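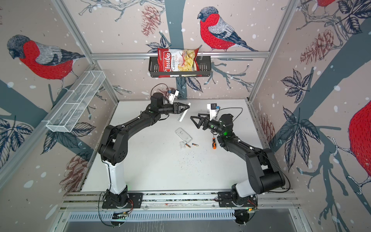 White tabletop, bullfinch wallpaper behind.

Grilby workshop, September walk-round

Stairs and landing: OK. Handrail is solid now, and I gave it a proper tug!

Fire door: FAIL. Still doesn't shut on its own, I had to lean on it (same as last time, grr). Moodley have been asked for a new closer.

Extinguishers: OK. Pins in, tags in date. The one by the kettle was hiding behind coats, so I've moved the coats.

Extension leads: one FAIL. Cracked plug on the 30 metre reel, I've cut it off and binned it. Please don't fish it out.

First aid box: short on plasters, burn gel fine. Order 397 is in with Dirnar.

Racking: OK, but the 500 kg sign has faded so badly I could hardly read it. New one please.

Emergency lights: all came on. Unit 26 is a bit dim, so I'll look again at the next round.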